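How to run a folding demonstration at an open day (and enjoy it)

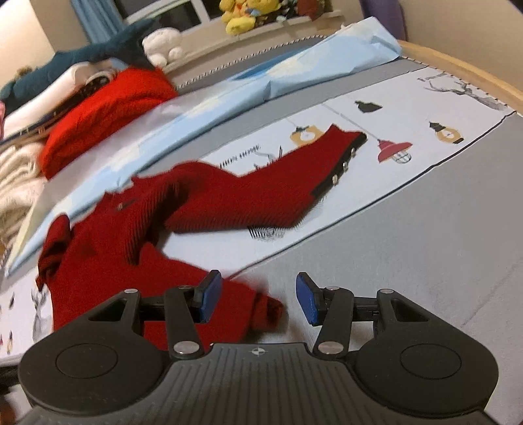 I've now helped with two open days at our workshop in Doltthorpe, and after the last one in October so many people wrote to ask how we set up the laundry table that I promised to put it all down properly. It has taken me until January 22, 2019 to keep that promise, for which I'm sorry, but the kettle is on and I have my notes beside me, so let's get going.

You'll want a hand-held gripper (ours is the Sawatzky, but anything with two fingers and soft pads will do), an ironing board or padded table, a heap of clothes and a bit of patience. The idea is that visitors pick up the gripper themselves and try to fold something, so they get a feel for what a robot has to learn before it can do the same.

Choosing the clothes

Start with knitwear! Everyone's first thought is a tea towel, and tea towels are fine for very small children, but a ribbed jumper gives the pads something to hold on to and it forgives a clumsy pinch. Bright colours are kinder to people standing at the back. We keep shirts for the afternoon, when the keen ones come round for a second go, and we leave anything silky at home after a rather long morning with a scarf.

Setting up the board

Put the board at the height of your shortest helper's elbow and lock the legs. Give it a good shove to check. Spread one garment out and keep the rest in a pile at the far end, where you can reach it but a four-year-old can't (they will try, bless them). A patterned cover is no trouble at all for people, though if you mean to record anything for training you may want to try a plain one as well and compare.

Showing the fold

1. Lay the jumper flat and pull the sleeves out to the sides. Do this by hand the first time.

2. Open the fingers fully and come down over the cuff, slowly, until the pads are either side of the cloth.

3. Close, wait a moment, then lift. Most people rush the lift and the cuff slides out, and then they laugh and have another go.

4. Carry the sleeve across the body and lower it before you open the fingers. If you let go in mid-air it lands in a lump.

Repeat with the other sleeve, then bring the hem up to the neck. It won't be as neat as your mother's.

Talking while you work

Chantal Hawthorne does our talks, and her advice is to say what you're about to do before you do it, and then keep quiet during the grip itself. I used to chatter all the way through and people watched my face instead of the fingers. Leave plenty of room for questions too. The favourite by a mile is "when can I have one at home?", closely followed by "does it do socks?"

Packing away

Wipe the pads with a damp cloth, as wool fluff builds up on them quicker than you'd think. We had almost 3,000 recorded grips on the Bendex laptop by the end of our second open day, so bring a spare drive and copy everything across before you leave the building. The Mimmont group are borrowing our checklist for theirs, and if you'd like a copy as well, just drop me a line through the contact page.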